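Standby and Cooking Energy in Shared Student Houses
Project report, Urbonaitė, group 5

We read the electricity meters in 14 shared houses in Datwood and Ollby over three weeks in December. Cooking was the largest single use in most of them.
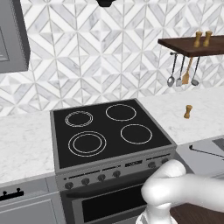 Houses where tenants cooked together used less per person - mainly on weekday evenings. Radow Street was left out as its meter was faulty.

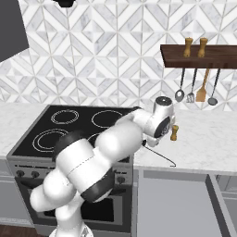 Page last changed: 2021-12-09

The survey went to 200 tenants. Few knew their tariff, and those on prepayment meters checked their use most often.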